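Grorkow bench cell

The Grorkow bench cell is a robotic workstation for handling laboratory glassware, operated at the Buckley teaching laboratory. It consists of one arm fitted with a parallel-jaw gripper and a wrist camera, working over an ordinary bench with a sink. Its upkeep is set out in a maintenance sheet first issued by Bretau, the firm that installed the cell.

Setup

The arm is started with the gripper clear of all glassware. The operator checks the bracket screws of the wrist camera, then moves the last joint slowly through its range while watching the cable for strain. A cable that pulls tight at any point is given more slack before work begins. Trays, bins and racks are returned to their set places, and the camera is calibrated again whenever its bracket has been loosened. 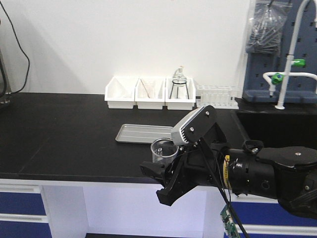 Tavion Ridgeway has objected that the sheet puts the cable check too late, and that slack should be set before the arm is powered at all. The revision of 02/04/2023 kept the original order but added a visual check with the power off.

Maintenance

Finger alignment is tested after every 101 hours of operation by closing the jaws on a flat gauge. Worn fingers are replaced in pairs. The wrist cable is changed each September, a job that takes two people. Fault codes are listed in section 19 of the Fluleck controller manual.

See also: Parallel-jaw gripper; Camera calibration; Laboratory automation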